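Do small offices have to pay for a separate food waste collection?
Asked by Kulsoom Gondal, Oct 26, 2019

Hi all, hoping someone local can help. There are 7 of us in a little upstairs office in Litley and we've just had a letter from our waste people saying they want to put us on a food bin as well as the general and the recycling. It's 379 a year on top! We hardly make any food waste — teabags, banana skins, the odd crust — and I can't see how we'd fill a caddy in a week. Do we have to say yes? Has anyone round here managed to get out of it, or share with a neighbour?

3 answers

Answer from brekgate_bev
Read your contract first, the bit about changes. Ours said they could offer extra services but we had to sign for them, so I just didn't sign and that was the end of it. We're in Brekgate so it might be different where you are. Worth ringing the council's business waste line too — they were lovely when I got through (bring a cuppa, it's a long wait).

Answer from Namis
just bin it with everything else, we do

Answer from old_paracha_road
Please don't go by the answer above without checking, the rules on what can go in general waste do change. We share a food bin with the café downstairs and chip in a bit towards it each March when their contract renews. I did have to get it in writing that we were covered, mind you, and it took 6 emails. Before you ring anyone, keep an eye on what you throw out for a week or two, because the first thing they asked me was how much we had and I hadn't a clue! Ours was mostly packaging once I looked.

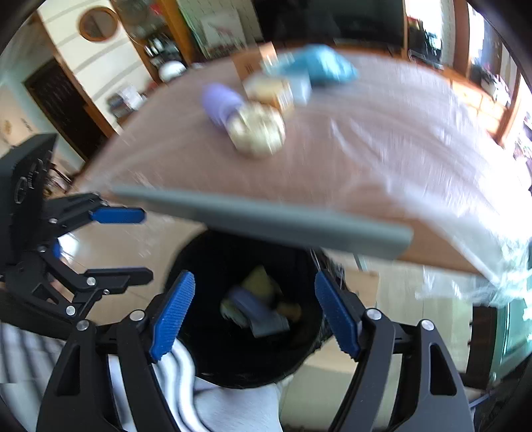
Round black bin by the table, a few bits in the bottom.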